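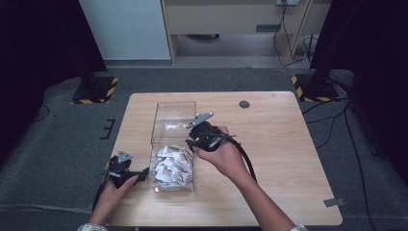

OPINION

The case against single-serve everything

Every shared kitchen I have worked in has had a container of little packets in it. Sugar, salt, sweetener, sauce, something in powder form. The container fills up over the years and is never emptied, and when the office moves, the packets move too.

I think we should stop buying them for places where the same people turn up every day. They have a use at a hospital bedside or on a long bus trip. In a staff kitchen they are a habit, and a fairly expensive one.

When I worked for Bisness, back when it had the upstairs rooms on Wihongi Street, sugar came in cartons of 1000. We were a staff of 14. The carton was cheaper per packet than the box of 200, so someone always ordered the carton, and by the time it was half gone another had arrived. I once found 2000 unopened sachets in the cupboard over the fridge, some of them set hard in the corners. No household would keep sugar that way.

The usual defence is hygiene. People don't want a spoon that has been in somebody else's cup going back into the bowl, and I have some sympathy for that. But a jar with a pouring spout solves it for a few dollars. So does a clean spoon that lives beside the jar and doesn't go near anyone's coffee. Most adults can manage this at home with their relatives, who are no cleaner than their colleagues.

The second defence is portion control, and I don't believe it. I take two packets because one is never enough, and I tear both tops off together. I would use less from a spoon. Others tip in half a packet, fold the top over and put it back in the pile, where it leaks on the rest.

Then there is the rubbish. A torn packet makes two pieces, and the small piece never makes it to the bin. It sticks to the bench or goes down behind the kettle. A lot of packets are paper with a lining, so they don't belong in the recycling, though plenty of people put them there and feel fine about it.

I will say this for the clear box: it is better than the drawer. You can see how much is left without digging, and you can see when the level hasn't dropped since January. If a workplace insists on packets, it should keep them in something see-through with no lid, and refuse to order more until the bottom shows. That rule alone would save money.

What I would like is a plain table with a jar on it and nothing else. The Farnia café near the ferry did this a few years ago. Out went the caddies, and in came one glass pourer per table. I asked at the counter whether anyone had complained. A few had, for a month or so. The tables wipe down in one go now - no caddy to lift, no corners of paper to pick up. 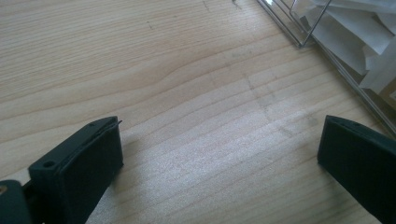 Pale timber and a clear stretch of tabletop.

My current office buys from Botosau, a supplier that sells sugar loose in bags as well as in sachets. The bag is on the same page of the order form, two lines down. I have started ticking it. So far the only comment has been a request for a bigger spoon.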